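홈 > 교재 자료실 > 로봇 실습 > 학생 프로젝트
검색어를 입력하십시오 상세 검색
2025년 4월 17일 글: Rusora 기술학교 로봇 실습 교재 집필반

제6장
그릇을 옮기는 과제: 사람의 손에서 데이터로

6.0 이 장을 시작하며

앞의 다섯 장에서 우리는 모터와 링크, 카메라의 보정, 좌표계의 변환을 배웠습니다. 그 내용은 대부분 종이 위에서 계산할 수 있었습니다. 이 장부터는 책상 위에 물건을 놓고, 손에 그리퍼를 들고, 같은 동작을 여러 번 반복합니다. 그래서 이 장은 계산보다 준비와 기록에 관한 이야기가 더 많습니다.

이 장에서 다루는 수업은 Podport라는 이름의 학생 프로젝트입니다. Podport는 식사가 끝난 뒤에 식탁 위의 그릇을 정리하는 동작을 주제로 합니다. 학생들은 사람이 손으로 드는 그리퍼를 사용하여 시연을 기록하고, 그 기록을 가지고 작은 제어 모델을 훈련합니다. 마지막 주에는 훈련된 모델을 실습실의 로봇 팔에서 시험합니다. 로봇 팔에 대한 내용은 제8장에 있으며, 이 장은 시연을 기록하는 단계까지만 설명합니다.

이 장을 읽고 나면 여러분은 과제를 작은 단계로 나누어 쓸 수 있게 됩니다. 또한 시연 한 개가 쓸 수 있는 것인지 판단하고, 그 판단을 다른 조원이 이해할 수 있는 말로 남길 수 있게 됩니다. 카메라의 시야에 대한 기초 지식이 필요하므로, 제4장의 두 번째 절을 아직 읽지 않은 사람은 먼저 읽는 것이 좋습니다.

6.1 왜 그릇인가

첫해의 수업에서는 나무 블록을 사용했습니다. 블록은 면이 평평하고, 크기가 같고, 떨어뜨려도 문제가 없습니다. 학생들은 빨리 성공했고, 우리도 기뻤습니다. 그러나 학기가 끝난 뒤에 보고서를 읽어 보니, 어려웠던 점을 쓰는 칸이 거의 비어 있었습니다. 잘 되었기 때문에 쓸 것이 없었던 것입니다.

그릇은 다릅니다. 그릇의 벽은 휘어 있고, 표면은 빛을 반사합니다. 어느 쪽에서 접근하는가에 따라 잡을 수 있는 부분이 달라집니다. 위에서 곧게 내려가서 그릇 전체를 감싸려고 하면 그리퍼의 열림 폭이 모자라는 경우가 많습니다. 이런 경우에는 테두리의 한 부분만 잡아야 합니다. 손가락 하나는 그릇의 안쪽으로, 다른 하나는 바깥쪽으로 들어갑니다. 이 교재에서는 이런 방법을 ‘테두리 잡기’라고 부르겠습니다.

테두리 잡기는 사람에게는 쉬운 동작입니다. 우리는 매일 그릇을 들면서 엄지손가락을 어디에 두었는지 생각하지 않습니다. 그런데 이 동작을 말로 설명해 보면 생각보다 어렵습니다. 수업의 첫 시간에 학생들은 둘씩 짝을 지어, 한 사람은 눈을 감고 다른 사람의 말만 듣고 그릇을 듭니다. “조금 더 아래로”라는 말이 몇 센티미터를 뜻하는지 두 사람의 생각이 서로 다르다는 것을 바로 알게 됩니다. 이 활동은 십 분이면 충분하고, 플라스틱 그릇으로 하는 것이 좋습니다.

그릇을 고를 때 우리는 세 가지 모양을 비교했습니다. 벽이 낮고 넓은 접시, 벽이 높은 둥근 그릇, 그리고 손잡이가 있는 컵입니다. 컵은 손잡이 때문에 과제가 두 개로 나누어졌습니다. 손잡이를 잡는 학생과 몸통을 잡는 학생의 시연이 섞이면 모델이 그 중간으로 움직이려고 했습니다. 그래서 기본 과제에서는 컵을 제외하고, 둥근 그릇을 주된 물체로 정했습니다. 실습에 사용하는 그릇의 무게는 365그램입니다. 처음 드는 학생은 보통 이 무게를 가볍게 생각하지만, 그리퍼의 끝으로 한쪽 테두리만 잡으면 손목이 느끼는 무게는 많이 다릅니다.

6.2 손으로 드는 그리퍼

Podport에서 사용하는 도구는 조별로 한 쌍의 그리퍼입니다. 학생들은 이 도구를 Hasta라고 부릅니다. 이름은 첫해의 학생들이 정했고, 그 뒤에 바꾸자는 의견도 있었지만 그대로 남았습니다. Hasta에는 로봇 팔이 없습니다. 사람이 손잡이를 쥐고 방아쇠를 당기면 손가락이 닫히고, 놓으면 용수철의 힘으로 다시 열립니다. 카메라는 손가락을 향하여 고정되어 있습니다.

이 도구의 장점은 사람이 손에 전해지는 힘을 느끼면서 움직일 수 있다는 점입니다. 조종기를 사용하여 로봇 팔을 멀리서 움직이는 방법도 있지만, 처음 배우는 학생에게는 시간이 오래 걸립니다. Hasta를 쓰면 첫 시간의 끝에는 대부분의 학생이 그릇 하나를 옮길 수 있습니다.

단점도 있습니다. 사람의 팔은 로봇의 팔보다 자유롭습니다. 학생은 필요하면 어깨를 돌리고, 한 걸음 옆으로 가고, 허리를 굽힙니다. 그렇게 만든 시연은 보기에는 좋지만 고정된 로봇이 따라 할 수 없습니다. 그러므로 기록하는 동안에는 바닥에 붙인 테이프 안에 두 발을 두고 서 있어야 합니다. 팔꿈치가 몸 뒤로 넘어가는 동작도 피하십시오.

또 하나의 단점은 시야입니다. 카메라가 손과 함께 움직이기 때문에, 물체에 가까이 가면 물체의 전체가 보이지 않습니다. 테두리를 잡는 순간에는 그릇의 많은 부분이 화면 밖에 있을 수 있습니다. 모델은 그 순간 이전에 본 것과 지금 보는 것을 함께 사용해야 합니다. 이 때문에 접근하는 속도가 중요합니다. 너무 빨리 접근한 시연에서는 그릇의 위치를 알 수 있는 화면이 몇 장밖에 남지 않습니다.

6.3 과제를 단계로 나누기

‘그릇을 정리한다’는 말은 과제의 이름으로는 충분하지만, 기록의 기준으로는 부족합니다. 조마다 다르게 이해하기 때문입니다. 어떤 조는 그릇을 쟁반 위에 놓는 것까지라고 생각했고, 어떤 조는 쟁반에서 들어 올려 통에 넣는 것까지라고 생각했습니다. 두 조의 데이터를 합친 3월에 이 차이가 발견되었고, 우리는 이틀 동안 기록에 이름표를 다시 붙여야 했습니다.

지금은 과제를 다음과 같은 단계로 씁니다.

준비: 두 그리퍼가 열린 상태로 시작 위치에 있다.
접근: 한쪽 또는 양쪽 그리퍼가 대상 그릇을 향해 움직인다.
삽입: 손가락 하나가 테두리의 안쪽으로, 다른 하나가 바깥쪽으로 내려간다.
닫기: 두 손가락이 테두리에 닿고 더 이상 닫히지 않는다.
이동: 그릇이 바닥에서 떨어져 정해진 곳으로 간다.
놓기: 그릇의 바닥이 닿은 다음에 손가락이 열린다.
복귀: 그리퍼가 시작 위치로 돌아간다.

각 단계에는 시작을 알 수 있는 표시가 하나씩 있어야 합니다. 예를 들면 ‘닫기’의 시작은 손가락 사이의 거리가 줄어들기 시작하는 때입니다. ‘접근’과 ‘삽입’의 경계는 조금 애매합니다. 우리는 손가락의 끝이 테두리의 높이보다 낮아지는 때를 삽입의 시작으로 정했습니다. 다른 기준도 가능하지만, 한 학기 동안에는 기준을 바꾸지 않는 것이 좋습니다.

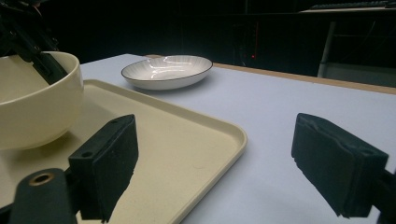 쟁반과 그릇을 사용하는 작업. 두 장 모두 손으로 드는 그리퍼의 카메라로 찍은 것이다.

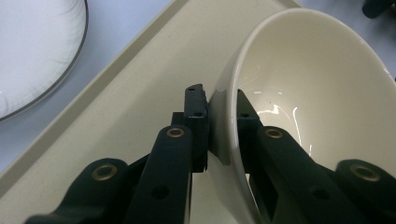
단계의 길이는 사람마다 다릅니다. 성격이 급한 학생은 접근이 짧고, 조심스러운 학생은 삽입이 깁니다. 이것은 잘못이 아닙니다. 오히려 여러 사람의 시연이 섞이는 것이 모델에게 도움이 되는 경우도 있습니다. 다만 한 단계에서 완전히 멈추고 오래 생각하는 일은 피해야 합니다. 멈춘 화면이 많으면 모델도 같은 곳에서 멈추는 것을 배웁니다. 생각이 필요하면 기록을 시작하기 전에 하십시오.

두 개의 그리퍼를 사용할 때에는 역할을 먼저 정합니다. 한쪽은 그릇을 잡는 역할이고, 다른 쪽은 그릇이 돌아가거나 미끄러지지 않게 받쳐 주는 역할입니다. 역할은 시연의 중간에 바꾸지 않습니다. 조의 기록지에는 ‘주’와 ‘보조’라는 칸이 있으므로, 왼손과 오른손 중에서 어느 쪽이 주가 되는지 반드시 쓰십시오. 왼손을 주로 사용하는 학생이 있는 조에서는 양쪽의 시연을 따로 모아야 합니다.

6.4 작업대의 배치

우리 학교에서는 Subramaniam관 일 층의 실습실을 사용합니다. 작업대는 벽에서 한 걸음 떨어진 곳에 두고, 천장의 등은 모두 켭니다. 창의 가리개는 내립니다. 오전과 오후의 빛이 다르면 도자기의 표면에 생기는 반사도 달라집니다. 첫해에는 오후에만 기록한 조의 모델이 오전의 시험에서 자주 실패했습니다. 그 원인을 찾는 데에 일주일이 걸렸습니다.

여러분의 실습실에 가리개가 없으면 시간대를 골고루 나누어 기록하는 방법을 권합니다. 어느 쪽을 선택하든지 그 선택을 보고서에 쓰십시오. 읽는 사람은 여러분의 방에 가 본 적이 없습니다.

쟁반과 그릇의 위치는 매번 조금씩 바꿉니다. 그러나 ‘조금씩’이라는 말만으로는 사람이 위치를 잘 바꾸지 않습니다. 학생들에게 자유롭게 놓으라고 하면, 몇 번 뒤에는 거의 같은 자리에 놓게 됩니다. 그래서 우리는 위치표를 만들었습니다. 위치표에는 작업대를 나눈 칸의 번호와 그릇을 놓을 방향이 적혀 있습니다. 기록하는 사람이 아니라 옆에 앉은 조원이 표를 읽고 그릇을 놓습니다. 표에 있는 위치를 모두 사용한 다음에는 순서를 바꾸어 다시 시작합니다.

주변의 물건에 대해서도 규칙이 필요합니다. 대상이 아닌 접시를 작업대 위에 함께 둘 수 있지만, 어느 물건이 대상인지는 기록지에 분명하게 써야 합니다. 필통, 전화기, 마시던 음료는 작업대에 두지 않습니다. 이 규칙은 잘 지켜지지 않는 규칙 중의 하나이므로, 조장이 기록을 시작하기 전에 한 번 확인합니다.

6.5 얼마나 많이 모아야 하는가

이 질문은 학기마다 가장 먼저 나옵니다. 우리의 대답은 언제나 조금 부족합니다. 필요한 양은 물체의 종류, 위치의 범위, 모델의 크기에 따라 달라집니다. 다만 작년의 경험을 참고로 적어 두겠습니다.

작년의 반은 학기 전체의 목표를 약 3000개로 정했습니다. 첫 달이 끝났을 때 저장된 시연은 930개였고, 학생들은 이 속도라면 충분하다고 생각했습니다. 그런데 6.6절의 기준으로 다시 검토했을 때 사용할 수 있는 것은 437개였습니다. 빠진 것 중에는 그릇을 떨어뜨린 시연도 있었지만, 그런 것은 적었습니다. 더 많은 것은 시작 위치가 틀린 시연, 기록지에 대상이 적혀 있지 않은 시연, 그리고 기록 단추를 늦게 누른 시연이었습니다. 손의 기술과는 관계가 없는 이유입니다.

그 뒤에 반은 목표를 낮추었습니다. 대신 하루의 기록이 끝나면 바로 그날의 시연을 검토하기로 했습니다. 이 방법은 지루합니다. 실습 시간의 마지막 삼십 분을 화면 앞에서 보내야 하고, 그 시간에 더 기록하고 싶어 하는 학생도 많습니다. 그래도 다음 날에 같은 실수를 반복하는 일은 눈에 띄게 줄었습니다. 올해의 수업에서는 처음부터 이 방법을 사용합니다.

6.6 쓸 수 있는 시연과 쓸 수 없는 시연

시연을 검토할 때에는 두 사람이 함께 봅니다. 기록한 본인은 두 사람 중에 들어가지 않습니다. 본인은 자기가 무엇을 하려고 했는지 알고 있기 때문에, 화면에 없는 것도 본 것처럼 느끼기 쉽습니다. 검토하는 사람은 처음에 보통 속도로 한 번 보고, 그 다음에 단계의 경계를 표시하면서 천천히 봅니다.

다음의 경우에는 시연을 제외합니다. 단계가 하나라도 빠졌을 때, 그리퍼가 아닌 손이 그릇에 닿았을 때, 카메라의 화면이 심하게 흐릴 때, 기록지의 내용과 화면의 내용이 맞지 않을 때입니다. 제외한 파일은 지우지 말고 ‘보류’ 폴더로 옮깁니다. 제9장에서 실패를 분류하는 연습을 할 때 이 파일들을 다시 사용합니다.

판단이 어려운 경우도 있습니다. 가장 흔한 것은 한 번에 잡지 못하고 다시 잡은 시연입니다. 그릇의 테두리에서 손가락이 미끄러진 뒤에 학생이 손가락을 열고, 위치를 고치고, 다시 닫았다고 합시다. 이것은 성공입니까, 실패입니까? 우리는 처음에 이런 시연을 모두 제외했습니다. 그랬더니 훈련된 모델은 한 번 미끄러지면 빈 손가락을 닫은 채로 목적지까지 갔습니다. 다시 잡는 동작을 본 적이 없었기 때문입니다. 지금은 다시 잡은 시연에 ‘재시도’라는 표시를 붙여서 포함합니다. 다만 재시도가 두 번을 넘으면 제외합니다. 이 숫자에는 깊은 근거가 없으며, 여러분의 조에서 다른 기준을 시험해도 됩니다.

두 검토자의 의견이 다를 때에는 짧은 메모를 남깁니다. 메모는 “이상함”이나 “애매함”처럼 쓰지 말고, 어느 단계에서 무엇이 보였는지를 쓰십시오. “삽입 단계에서 안쪽 손가락의 끝이 보이지 않음”이라고 쓰면 한 달 뒤에 읽는 사람도 이해할 수 있습니다. 보이지 않는 것을 추측해서 쓰지 않는 것도 중요합니다. 손가락이 그릇의 벽 뒤에 가려져 있으면, 닿았다고도 닿지 않았다고도 쓸 수 없습니다.

6.7 조의 구성과 역할

한 조는 네 명입니다. 기록하는 사람, 위치표를 읽고 물건을 놓는 사람, 기록지를 쓰는 사람, 그리고 시간을 재면서 저장 상태를 확인하는 사람이 있습니다. 역할은 이십 분마다 바꿉니다. 그리퍼를 오래 들고 있으면 손목이 피곤해지고, 피곤한 손목으로 만든 시연은 뒤로 갈수록 낮은 위치에서 접근하게 됩니다. 본인은 이 변화를 잘 느끼지 못합니다.

그리퍼를 드는 역할만 원하는 학생이 있으면 조에서 이야기를 하십시오. 반대로 그리퍼를 들기 싫어하는 학생도 있습니다. 작년에는 도자기를 깨뜨릴까 봐 걱정하는 학생이 있어서, 처음 두 시간은 같은 모양의 플라스틱 그릇으로 연습하게 했습니다. 연습 시간에 만든 기록은 본 데이터에 넣지 않았습니다.

그릇이 깨졌을 때에는 기록을 멈추고 담당 교사를 부르십시오. 조각을 그리퍼나 맨손으로 집지 않습니다. 작업대 위의 작은 조각은 밝은 색의 표면에서 잘 보이지 않으므로, 닦은 뒤에 옆에서 손전등을 비추어 다시 확인합니다.

6.8 첫 시간의 준비물과 순서

첫 시간에는 본 기록을 하지 않습니다. 도구의 상태를 보고, 열 번 정도 움직여 보고, 기록지를 한 장 완성하는 것이 전부입니다.

조별 준비물: 그리퍼 한 쌍, 쟁반, 둥근 그릇, 접시, 위치표, 기록지, 연필, 저장 장치, 마른 천.

먼저 그리퍼의 손가락을 열고 닫으면서 양쪽이 같은 속도로 움직이는지 봅니다. 손가락의 안쪽 면이 닳아 있으면 사용하기 전에 교사에게 말하십시오. 나사는 손으로 만져서 확인하되, 스스로 조이지 않습니다. 너무 세게 조이면 링크의 움직임이 무거워지고, 그 상태로 기록한 시연은 닫기 단계가 길어집니다.

그 다음에 카메라의 화면을 켜고, 손가락을 완전히 열었을 때 두 손가락의 끝이 모두 보이는지 확인합니다. 한쪽만 보이면 카메라의 각도가 바뀐 것입니다. 이때에는 제4장의 보정 순서를 처음부터 다시 합니다.

마지막으로 기록지의 위쪽을 채웁니다. 조의 번호, 그리퍼의 번호, 주가 되는 손, 대상 물체, 조명의 상태를 씁니다. 조명의 칸에 “보통”이라고 쓰는 학생이 많습니다. 켜져 있는 등의 줄과 가리개의 상태를 쓰십시오.

기록지의 빈 양식은 이 장의 끝에 있습니다. 복사해서 사용해도 되지만 칸의 순서는 바꾸지 마십시오. 6.9절에서는 첫 번째 시연 한 개를 기록하고, 그 기록을 단계별로 나누는 방법을 순서대로 설명합니다.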